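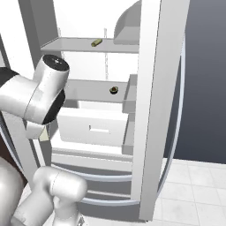
Kitchen Scenes Guide > Rules and Good Practice

Section 8. Setting up and running refrigerator tasks

Welcome to the part of the guide we most enjoyed writing. Refrigerator tasks are a wonderful test of an arm policy: shelves at several heights, a door that swings into the workspace, drawers with recessed handles, and lots of pale surfaces that look alike to a vision model. They are also the tasks where small differences in setup spoil a comparison fastest. The rules in this section apply to every run you plan to submit to the Hastbridge shared results table, and we strongly suggest keeping to them for private work too.

You should already have finished Section 7 (arm calibration in the simulator) and have the Hamdy scene package installed. If you are still on the older Urncombe kitchen files, update before going any further. The shelf collision shapes changed between the two, and results from them can't be mixed.

8.1 Before you load the scene

1. Close any other scene that is running. Two open scenes will share the physics clock and you will get timing errors that look like policy failures.

2. Open the run settings and check that the scene seed is 1809. This is the seed for all practice runs. Scored runs use the seed list that comes with your submission slot.

3. Set the episode limit to 200 steps for single-object tasks. Drawer tasks have their own limit, given in 8.5.

4. Turn on the contact log. It is off by default in fresh installs, and a scored run without a contact log will be sent back.

5. Name the run folder using your team tag, the task name and the seed, in that order, with hyphens between them. No spaces please!

Note: Changing the seed after the scene has loaded does nothing until you reload. The settings panel will show the new number anyway. We know this is confusing, and a fix is on the list for the November release.

8.2 Door position

The door is the first thing to get right. In open-door tasks it starts fully swung out, and it must stay there for the entire episode unless the task says otherwise.

1. Load the scene and wait for the physics to settle. The status light in the corner of the control panel turns green.

2. Check the door angle in the joint panel against the value on your task card.

3. If the angle is off, use Reset Door. Do not drag the door by hand in the viewer.

4. Lock the joint if the task card says "door fixed." Leave it free if the card says "door free." In a door-free task the arm may touch the door, but every touch goes in the contact log and counts toward the score.

Caution: Dragging the door in the viewer stores energy in the hinge. It can release several steps into the episode and sweep the door through the arm. Nothing gets broken in simulation, of course, but the run is spoiled, and a team that picks up this habit will sooner or later carry it over to hardware, where it matters a great deal.

8.3 Placing the objects

We keep refrigerator scenes sparse on purpose. A couple of small food items on separate shelves is plenty to separate a careful policy from a lucky one, and it makes failures so much easier to read afterward. Crowded scenes have their own track, covered in Section 11.

1. Choose objects only from the list on the task card. Swapping in a similar item of the same size is not allowed, even if the new one looks nicer.

2. Use Place From Card to set positions. The tool drops each object from just above the shelf and lets it come to rest.

3. Wait for the objects to stop moving. Long, thin items may roll and end up lying at an angle. Leave them as they landed — the resting pose is part of the seed, and straightening an item by hand makes your start state different from everyone else's.

4. Check that nothing has fallen into a door bin or slipped behind a shelf. If it has, reload the scene with the same seed. If it happens again, report it and move on to the next seed.

5. Save the start state before moving the arm.

Note on color: Don't brighten, tint or outline the target objects. Small dark items and pale shelves are a fair and useful challenge. If your policy can't find the item, that is a result, and we would love to see it reported.

8.4 Bringing the arm to the start pose

The start pose puts the wrist beside the refrigerator opening. From there the arm can go up to the shelves or down to the drawer without first backing away from the cabinet. Please do use it, even if your own pose feels better for a certain task. A shared starting point is what makes the side-by-side replays so good to watch.

1. Send the arm to Home. Wait for the joints to report still.

2. Send the arm to Fridge Start. Always go by way of Home. A straight move from an arbitrary pose can pass through the door or the side post of the cabinet.

3. Look at the arm from at least two viewpoints. Check for clearance between the wrist and the cabinet, and again between the elbow and the base.

4. Open and close the gripper once. Confirm that the reading returns to the value you started with.

5. Check the contact log. It should be empty. If it lists any contact at all, go back to step 1.

Caution: If you run the same sequence on a real arm, set the speed limit to the commissioning value first, keep the emergency stop within reach of the person running the test, and keep everyone out of the marked area whenever the arm has power. A clean simulated run does not clear a motion for hardware. Follow your site's own risk assessment in every case; this guide does not replace it.

8.5 Shelf tasks and drawer tasks

These two families look similar on the card and get mixed up often, so here are the rules for each.

Shelf tasks

The arm reaches in, picks the named item and brings it out past the front edge of the shelf. The item counts as out when its whole body has cleared the edge and it has been held for 16 steps in a row. Light brushing against a shelf is logged but not penalized. Pushing on a shelf hard enough to trip the force flag ends the episode.

Items that were not named must finish on the shelf where they started. They may be nudged. They may not be knocked over, pulled out or dropped to a lower level. We get asked about this one a lot, so to be clear: an item that was already on its side at the start cannot be "knocked over," but it can still roll off, and that does count.

Drawer tasks

The arm puts its fingers in the handle slot and pulls the drawer along its rails. The step limit doubles for these. Pulling on the top lip of the drawer instead of the slot is allowed in practice and not allowed in scored runs. If the fingers become stuck in the slot, let the episode run out. Stopping it by hand removes the most useful part of the log!

Note: The drawer and the lower compartments share a collision group in the Hamdy package. Contact with a lower rail may show up in the log under the drawer's name. Reviewers know about it and will not mark you down.

8.6 Cameras and lighting

1. Use the fixed scene camera for the submission replay. You may add as many other views as you like for your own work.

2. Don't move the fixed camera to get the arm out of the way. Parts of the arm will block some of the view for some of the time, and a policy has to cope with that.

3. Leave the lighting preset on Day Indoor. Shadows stay on. Turning them off speeds up rendering a little and changes what the policy sees a lot.

4. Record at full rate. Dropped frames must be listed in the run notes.

8.7 Running the set

A full set is eight episodes per task, run one after another with no changes in between. That means no new weights, no adjusted thresholds and no edits to the prompt text if your policy takes one.

1. Start the set from the queue, not from the viewer.

2. Let every episode finish or time out.

3. Keep all of the logs, including the bad ones. A set with a missing episode can't be scored.

4. Write the run notes on the same day. Two or three plain sentences are fine: what you ran, what went wrong, anything that surprised you.

5. Upload the folder to Zudbridge and check that the file count on the receipt matches the count on your machine.

If the simulator crashes partway through a set, restart the whole set and say so in the notes. Please don't patch in a single episode from another session. We have seen perfectly good work thrown out over this, and it is always sad when a rerun would have taken an afternoon.

8.8 What to report

Report the success count for each task, the number of logged contacts, and the reason each failed episode ended. Use the reason codes in the appendix. If none of them fits, write "other" and add a line of explanation. New codes nearly always start life as somebody's "other," so don't be shy about it.

Report failures with the same care as successes. A policy that misses a dark item on a middle shelf every time, in the same way, has given you something really solid to work on — and other teams will thank you for putting it in writing.

Do not report averages across shelf and drawer tasks. Keep the two families in separate rows.

Section last revised Jul 18, 2025. Runs started under the earlier text may be completed under it, as long as the run notes say so.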